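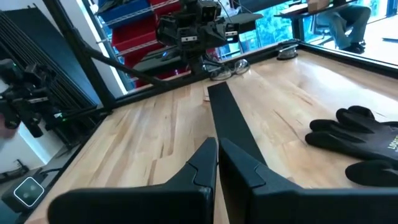 Minutes, home exchange members' meeting, 6/7/19, held at the Danduvis clubhouse. Present were Catalina Ledesma (chair), Abelardo Palma, Ward Verbruggen, Octavio Domínguez and Graciela Orellana (minutes). Catalina opened with the great news that the club now has 62 homes on the list, and 41 of them are open to swaps this summer! She then asked what we should say in the listings about kitchens and tables, because guests keep writing to ask. Ward thought a plain line would do it, something like "light butcher-block wood tabletop, knots and streaks and all", and everyone liked how friendly that sounds. Agreed that hosts may write it however they please, as long as it is true.

**Last minutes.** Approved with one fix: Octavio's swap in December was two weeks, and we had written two nights. Sorry, Octavio.

**Welcome folders.** Abelardo showed us the folder he leaves for his guests and it is wonderful – bus times, the bakery's opening hours, which key sticks, the walk along the canal with the good bench marked on it. Graciela asked if he would share the blank version and he said yes on the spot. He will put it on the Maven page so any host can fill it in. Ward wants a page for trash days, which are different on every street in his town. Added.

**Non-simultaneous swaps.** Long and lively talk. Octavio loves them and has already stayed in the Acuña apartment while its owners were home at their cabin. Ward worries about people who host and then never get their turn. Catalina suggested that each pair write down a window of dates before the first stay, even if it is a wide one. Agreed to try this until the fall and then look again.

**Car sharing.** Still a muddle. Abelardo has read his own policy and a guest driver must be named on it before the trip. Members should call their insurer themselves and not go by what a neighbor was told. Graciela will put a reminder in the newsletter.

**Pets and plants.** Several families would happily feed a cat, fewer want to walk a dog. The listing form has one box for both. Octavio to split it in 2. Tomatoes came up again and Graciela offered to water Ward's if his August guests fall through.

**Money.** The account stands at $1317. Catalina proposed paying for another year of the website and keeping the rest for the open house day. Seconded by Ward, all in favor.

**Open house day.** So much energy for this one! Members near the Cetus marina will open their homes for an afternoon so newcomers can see what a swap home is really like, laundry rack and all. Octavio is drawing the map. Abelardo bakes. We still need someone for the welcome table in the morning.

**Any other business.** Ward asked hosts to please update their photos if they have painted. Graciela found a blue raincoat after the spring potluck and still has it.

Next meeting at Catalina's house, bring a chair.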